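Arranging for small band, wk 3 handout
Tutor: Armelle Leclerc

Recap from last time: melody first, then bass, then whatever is left over. Most of you went straight to the chords. Don't.

Reharmonising a hymn tune
Keep the tune exactly as sung for the first verse. Change the bass note under held notes only. Two changes per line is plenty, more than that and the singers lose thier footing. Listen to how Loïc Hoarau does it on the Dindbridge recording, esp. the second verse where the organ drops out and the bass walks down to the 4 chord.

Chord charts
One page. Bar lines lined up, four bars to a line, repeats marked clearly. Slash chords written big enough to read on a dark stage. If the drummer has hits, write the rhythm above the bar, not in words.

Horns
Three parts max. Trumpet on top, tenor a sixth or so below, trombone fills the gap. Leave breaths! Tharun's chart had 2 pages without a rest and the players let him know.

Intro and ending: decide these before rehersal. Ending can be a tag of the last line, or a held chord with the drums carrying on underneath.

For next class
Pick a hymn or folk tune, write a chart for rhythm section plus two horns. Add a note on your choices, 500 words, to Gilles Bodin by Jul 31, 2025. Bring spare copies for the band.

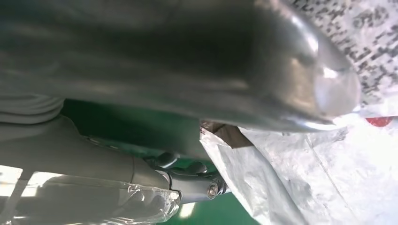
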